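Notebook, two-arm table, planning for next purchase round
September, Saturday, started 9:40

I am writing down what we need to buy before the budget form closes, so that we don't argue from memory as we did last time. Plesow accepts one list per group and no additions afterwards.

Fingertips first. The orange pads are a wear part and we should budget them like one. The offer from Jorero is 252 for a pack of 50, same price if we take one pack or three. I would take two packs. The other supplier, Medina, is cheaper per piece but asks a minimum order of 1000, and I do not want to store pads for the next ten years. Open point: does the Jorero pad fit the older fingers without filing? I sent them the drawing, no answer yet.

Tablecloth. The one with the black grid has dark smudges on the right part and a small torn spot near the front edge. I propose two new ones of the same print, so the second is ready when the first goes to the laundry. If the print is not available anymore, we must decide before buying, as a different grid will make the old and new recordings hard to compare.
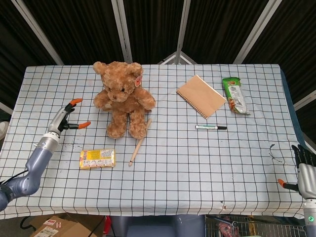
Objects come next on the list. Last year we put them under "office material" and the form came back to us. This time I make a separate line, "test objects", with soft toy, stationery, small boxes and snack packets. Packets get crinkled, so I would write them as consumable and buy by the carton. Pencils and markers we can take from the general store at no cost.

The big position is the service contract for the two arms. Eltine quotes 2271 for one year, including one visit and the loan of a wrist unit during repair. Without the loan it is less, but they did not write how much less. I have asked for both prices in one document.

Not on the list: new curtains, new poles. The present ones do their job.

To do:
- ask Jorero again about the fit
- measure the table before ordering cloth
- get the second Eltine price
- check if the form wants prices with or without tax

Stopped 11:15. I continue when the Eltine answer is in.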